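Two-Handed on a Tablecloth: the Huet Gripper Kit Under Review

Hand-held grippers have become a common way to gather manipulation data without tying up an arm. The operator holds the tool, does the chore, and the recording is later retargeted to whatever robot the lab owns. Wandthorpe has sold single units to universities for a few years. Its Huet kit, released in March, is the first the company has offered as a matched pair, and the first aimed at teams that want household tasks and have no workshop of their own.

The kit arrives in one hard case. Inside are two grippers, a charging dock, a calibration board, spare finger pads and a licence for Hendemano, the software that aligns the two streams and flags dropped frames. Assembly took 20 minutes, most of it spent seating the camera mounts. The printed manual covers the left unit thoroughly and the right unit by cross-reference, and a first-time user will flip back and forth more than necessary.

We ran the pair on cloth. Rigid objects flatter a parallel gripper: the pads close, the object stays put and the width reading is meaningful. Fabric gives the fingers very little to register against, and a fold that looks well held can be one layer short. Cloth work also exposes any timing offset between the two tools, as both may be on the same piece of material at once.

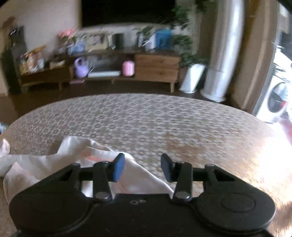
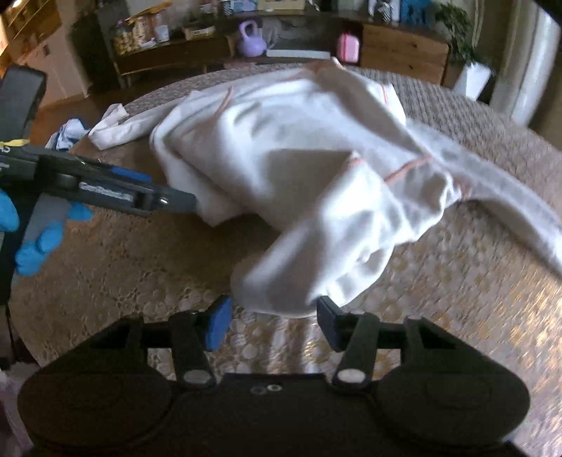
White cloth on a patterned table covering, from the gripper's own camera.

Trigger travel is long and evenly weighted. Light closure, the range that matters for thin fabric, occupies the last third of the stroke and can be held steady with one finger. After 12 consecutive folding sequences the reviewer's grip was still consistent, although the forearm had begun to complain. Wandthorpe supplies a wrist strap that shifts some of the load. It should be fitted from the start.

Pose tracking held up well at table height. Repetitive textures are a known difficulty for visual tracking, and of 20 recorded sequences Hendemano rejected two for drift, both during fast lateral moves. Slowing down cured it. Strong window light was a lesser problem than expected, but exposure is locked per session and has to be chosen with the brightest part of the room in mind.

Battery life is quoted at six hours. We saw around 11 sessions per charge at our usual session length, with the left unit consistently the first to warn. The dock charges both together but shows a single status light for the pair, a poor economy at this price.

The nearest competitor is the Millon set, which is lighter and has a better case. Its fingers are stiffer and its export format is closed. Labs already committed to Millon's tools have little cause to move. For a group starting on two-handed fabric tasks, the Huet's trigger and its plain, well-labelled files are the stronger argument. Replacement pads are sold in packs of six, and a busy lab should order one with the kit.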